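Section 4. Working Rules for Display and Produce Handling Cells

Applies to all Vustero two-arm units with multi-fingered hands, software release Keogh 32 and later. Revised Dec 1, 2019.

4.1 Scope

This section covers the rules for operating the hands over soft goods, artificial plants, and decorated display surfaces. It does not replace the site risk assessment. Where a site rule is stricter than a rule given here, follow the site rule.

4.2 Clearing the hand envelope

The hand envelope is the space the fingers sweep between fully open and fully closed. Decorative material inside it is treated as an obstacle, even when it is soft.

1. Place the unit in HOLD.
2. Move both hands to the inspection height stored under menu item 38.
3. View the wrist camera image for each hand. Look for vines, twigs, and garlands that could enter the space between the fingers.
4. Move or pin down any strand that can be lifted by a closing finger.
5. Check trays and baskets for tilt. Level them if the task file calls for a level tray.
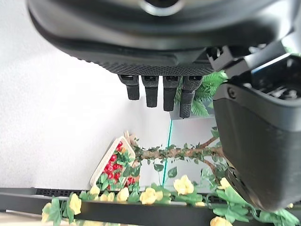

6. Repeat steps 3 to 5 for the second hand. A strand moved away from one hand often ends up under the other.
7. Record the check in the cell log.

NOTE: Artificial leaves can hide the edge of a box or stand. Teach the edge position by hand before the first run. Do not rely on the camera image alone.

CAUTION: Never reach between the fingers while the unit is in HOLD. The hand motors stay powered. Use STOP and wait for the amber lamp to go out.

4.3 Contact with soft goods

Grapes and similar items are approached from the side, with the fingers open. The grip limit for this class is set to 25 percent of rated force and must not be raised from the operator panel.

1. Select item class SOFT.
2. Confirm that the panel shows 25 in the grip field.
3. Bring the finger up to the bunch at creep speed.
4. Hold at first contact and check that no leaf or stem is caught in a finger joint.
5. Close the hand only after the check in step 4 has been entered.

If the finger pushes the bunch before contact is reported, open the hand, back away along the approach path, and recalibrate the fingertip sensor as described in Section 6.
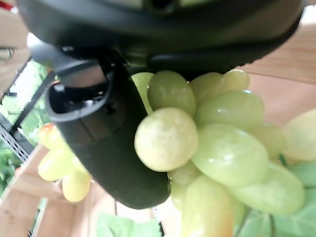
Restuddale asked during the August review whether the hold at first contact could be dropped once a task file had passed 60 clean cycles, given that the force limit stays active in any case. The hold remains mandatory. The force limit protects the item from pressure, but it does not detect a stem trapped in a joint.

4.4 Two-arm posture

When one hand is working, the other is the idle hand. The idle hand must be kept clear of the display and must not cross in front of the working arm.

1. Assign the working hand in the task file.
2. Park the idle hand open, on its own side of the body.
3. Inspect the external cables on both arms. Loops must hang free through the full reach and must not touch the crate, the stand, or the garland.
4. Check that the floor in front of the unit is free of loose items.
5. Release HOLD.

CAUTION: A cable that snags on a crate can pull the hand off its path without tripping the force limit. Stop the unit if a loop touches any part of the display.

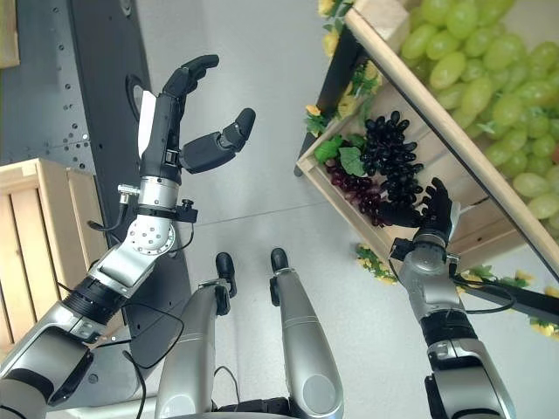 Figure 4-3. Right hand beside dark grapes, left hand raised and open.

4.5 After the run

1. Return both hands to inspection height.
2. Press STOP.
3. Wipe the fingers with a dry, lint-free cloth. Do not use solvent on textured finger surfaces.
4. Remove leaf fragments from the finger joints with the Rivura brush supplied in the service kit.
5. Enter the cycle count and any stops in the cell log.

Faults 32 and 38 must be cleared by a trained technician. All other faults may be cleared at the operator panel after the cause has been logged.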